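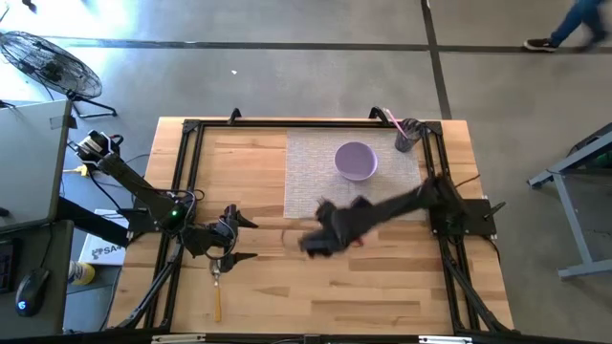
Ticket: Toledo walking tour, audio guide stops playing at stop 8
Product: Elix audio guide app, offline tour pack
Opened by: Iolanda Figueiredo
Assigned to: Reinaldo Frota
Status: Solved

Iolanda Figueiredo, June 19, 2025
Hi! First of all, I love this app. My sister and I are in Toledo for the week and we did the old town tour this morning, and the stories about the swordsmiths were so good that we sat on a step and played them again. My problem is stop 8. The guide goes silent as soon as we walk away from the cathedral, and the map dot stays put while we keep going. Stops before it play perfectly. I downloaded the whole tour at the hotel, and I'm in airplane mode to save on roaming. Phone has 70 percent battery. I'd really love to hear the rest before we leave!

Reinaldo Frota, support
Hi Iolanda, so glad you're enjoying it (the swordsmith stop is my favorite too!). Those lanes are narrow and the walls are high, so location can drift. Could you try these for me?

1. Open the tour, tap the three dots and choose Check download.
2. Turn on location for Elix and set it to Precise.
3. Switch off battery saver.
4. Go back to the stop list and tap stop 8 by hand.

Tell me what the download check says, word for word if you can.

Iolanda Figueiredo
Did all of it over lunch! The check says "2 files missing." Location was already on Precise, battery saver was on and now it's off. Tapping the stop by hand gives me the little spinning wheel and then nothing. 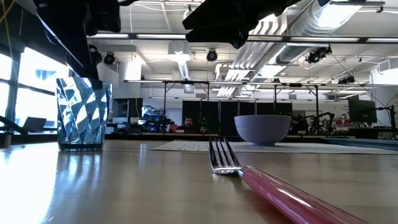 Table setting with fork, bowl and blue glass

Reinaldo Frota, support
Perfect, that message is just what I needed. Passing this to Ayten, who looks after the tour packs.

Ayten Türkmen, content
Found it! We split the cathedral walk into shorter stops in the last update, and phones that already had the old pack kept the old file list. So Elix looks for the new audio and can't find it. I've put up a fixed pack. Iolanda, please remove the tour, close the app fully, then download it again on Wi-Fi. Your bookmarks stay where they are.

Iolanda Figueiredo
It works!! We went back out this evening and walked the second half with the light going gold over the river, and every stop started right on time. The one about the old synagogue was wonderful. Thank you both so much!

Reinaldo Frota, support
That made my day! I've refunded nothing and charged nothing, the new pack is free for anyone who had the old one. Enjoy the marzipan.

Internal note, Ayten Türkmen
Same file list problem could hit the Brindura pack, which gets its new stops in October. Norbert Kozma will add a forced refresh before then. Leaving this linked to his task.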